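Newsletter > June > Around the Building

Shared dining room: what changes this summer

The ground floor dining room at Cruickshank House will stay open through the summer, with longer evening hours and a new way of booking. Residents on all floors may use it, as before. The room opens at 7 a.m. and now closes at 10 p.m. instead of 8:30.

Bookings for private meals go through the front office. Fill out the green slip, put your apartment number on it and hand it in at least two days ahead. Groups of up to eight can book the alcove by the window. Larger groups need the whole room, and that can be done only after 2 p.m. The charge for the whole room is $220, or $200 if you do your own cleanup. The alcove is still free.

Catherine Farquharson in the front office keeps the booking sheet. Her extension is 448. Please don't write on the sheet yourself. Two parties ended up with the same evening in the spring, and one of them had a cake coming from Rineo Bakery that had to be eaten in the lobby.

The kitchen next to the dining room has a new refrigerator. Food left in it should have a name and a date on it. Anything without a label is thrown out when the kitchen is cleaned. The old refrigerator has gone down to the basement and is for drinks only. The dishwasher is the same one, and it still needs the door pushed hard before it will start.

Residents have asked if they may bring down their own tables when the room is full. Yes, as long as they are the folding kind and go back upstairs the same night. Keep them clear of the side door on Flernen Street, which is a fire exit.
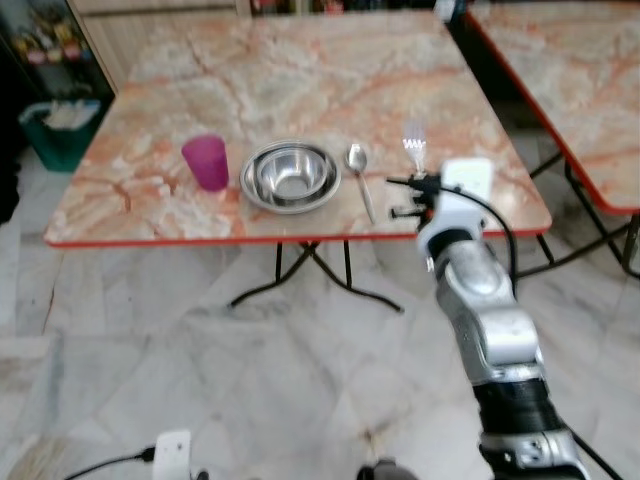 A folding table with a marble-patterned top.

The house fund has set aside $2,000 for the dining room this year. Most of it will go to the floor, which has lifted near the radiator. Starnitz Flooring will do the work in two parts so that half the room can stay in use. We don't have dates yet. They will be posted by the mailboxes when we do.

What is left over will go to new window shades. There are two samples hanging in the office, one gray and one a sort of oatmeal color. Stop in and tell Catherine which one you like. The gray costs a little more and keeps out more of the afternoon sun.

Lost and found: one pair of reading glasses in a brown case, a child's raincoat, and the lid to a large soup pot. All are at the front office.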